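Dotlow Refills — questions we get asked a lot

Updated June. Bit of a rush job, will tidy when the shop is quieter. If your question isn't covered, ask at the till or email.

Do I have to bring my own jars?

No. Better if you do. Anything clean and dry with a lid — jam jars, old takeaway tubs, a pillowcase for pasta if you like. We sell jars too but they're not cheap and you've probably got a cupboard full.

What if my jar isn't clean?

Then we'll ask you to use one of ours. Sorry. A wet jar spoils flour fast and we can't have bits of last month's lentils dropping round the hoppers.

Are there free jars?

Crate by the door. Donated, washed by us at 80 degrees. Take what you need. Please don't leave us jars without lids, or anything that had curry paste in it, the smell never comes out.

How does the weighing work?

Weigh your empty container first, write the number on the bottom with the grease pencil, fill up, bring it to the till. We take the container off the total. If you forget the first bit we can usualy find a matching empty and weigh that, but it holds up the queue.

Can I keep the number on my jar?

Yes, as long as we can read it. Clear tape over the top helps. If you swap the lid, weigh it again.

Is it cheaper than the supermarket?

Some of it. Spices, nearly always — you buy a spoonful and skip the little glass pot. Oats and rice, close to the same. Nuts, no. Organic things cost what organic things cost. Prices are on the hoppers, per 100 grams, so compare before you fill.

Smallest amount I can buy?

No minimum on dry goods. One bay leaf is fine, we'll just wave you through. Liquids have to register on the scale.

I filled too much. Can I put it back?

No!! Once it's in your container it's yours. Same rule for everyone, including Casimiro's mum. Go slow with the handles, the red lentils come out quicker than you think.

Allergies?

Read this one properly please. Nuts, gluten, sesame and soya are all sold loose in the same shop. Scoops stay with their own bins but we can't promise customers haven't mixed them up. If you have a severe allergy we'd say don't buy loose from us. There are sealed packets by the till — ask and we'll show you the labels.

Where do I find ingredients and best before dates?

On the card on each hopper. Take a photo of it, saves you guessing in October. If a card is missing tell us, we've got the supplier sheets in a folder.

Do you wash the hoppers?

Every time one runs empty, before it's topped up. We don't pour new on old. It's why something is sometimes out for a morning when there's clearly a sack of it out the back — the hopper's drying.

What cleaning stuff do you have?

Laundry liquid, washing-up liquid, floor cleaner, white vinegar, bicarb, soda crystals. The laundry liquid is from Alcaraz, comes scented or plain. Plain is the one for babies' things and fussy skin. Please use a bottle that's only ever had cleaning products in it, and never one that still says lemonade.

Bottle only half rinsed, does it matter?

If it's the same product, no. If it had bleach in it, yes, it matters a lot. Don't mix. We will refuse it.

Shampoo?

Yes, two sorts. Conditioner is back too, after a long gap when Altside changed the formula and we all hated it.

Can I order ahead?

Yes, via Plernoment (link on the home page). Order by 9 in the morning, collect the same day after 4pm. Leave your containers the day before, or we'll pack in paper bags. Liquids go in our bottles with a deposit, back when you bring the bottle back.

I never got a confirmation.

Check junk. Then check you pressed the second button, the grey one, people miss it. Still nothing, quote the last digits of your order, looks like 496 or similar, and we'll look it up.

Do you deliver?

Only by bike and only in town. Up the hill on a good day. There's a small charge and we need someone in, we won't leave flour on a step.

Returns?

Anything sealed, bring it back with the receipt. Loose food, only if there's something wrong with it. Found a moth? Tell us straight away, bring the jar, don't open it in the shop. Refund on the spot, and we'll check the bin it came from. Freezing flour for a few days when you get it home is a good habit anyway.

Can you get in something you don't stock?

Maybe. Write it in the book by the till. We order by the sack so we need enough people asking — over nine names and it's pretty much a yes. Nutritional yeast got in that way. Carob did too and that was a mistake, it's been on offer ever since.

Quietest time to come?

Just after opening, or mid afternoon before school's out. Lunchtime is a squash and the scale queue goes out past the tea. If you've got a big shop to do, or a pram, avoid lunch.

Dogs?

Small ones, carried. Big ones, hook outside and a water bowl.

Cards or cash?

Both. Gift vouchers as well, they dont expire.

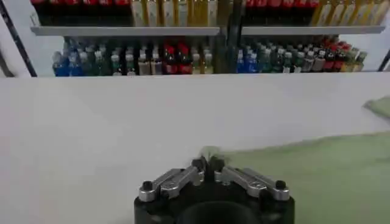

Aitana Carrasco
Shop manager, Dotlow Refills

Runs the shop floor and answers the emails, usually after closing. Orders and deliveries go to Casimiro Benítez. Lost lids are kept in the drawer under the scale until the end of the month.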